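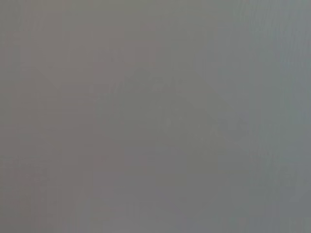
2.3 Method

Household items in the Skakura flat were sorted into five classes before packing. Ceramics and textiles were treated together, as the Wandness protocol uses folded cloth for padding in place of paper. Each carton was assigned a label colour and logged in a spreadsheet. Cloth was laid loosely, with the folds left in, to preserve loft.

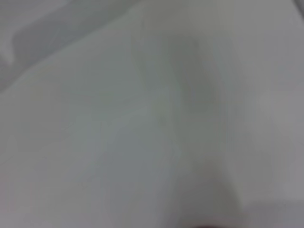
Why was cloth preferred to bubble wrap?
It was already part of the load, so it added no volume and left no waste at the other end.

Carton volume was calculated from internal dimensions. The Cornum carton weighs 546 g empty, and the Lai carton was excluded after its base flaps failed to lock. Mugs were packed upright in a single layer – stacking was not tested.

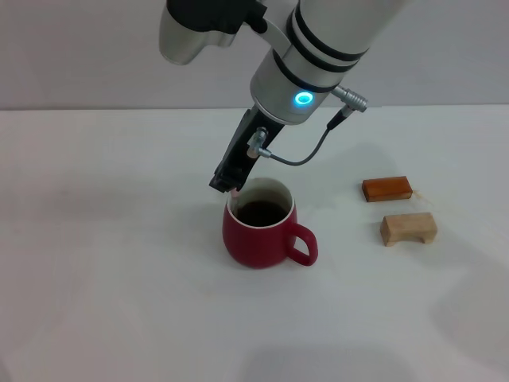 Handles were turned toward the centre of the carton, with a minimum of 2 cm of cloth between any handle and the wall. The total logged mass for the kitchen was 2213 g, excluding cartons. Labelling took almost as long as packing, and the colour scheme should be simplified before the June trial.

2.4 Limitations

Only one flat was used. Transport vibration was not measured.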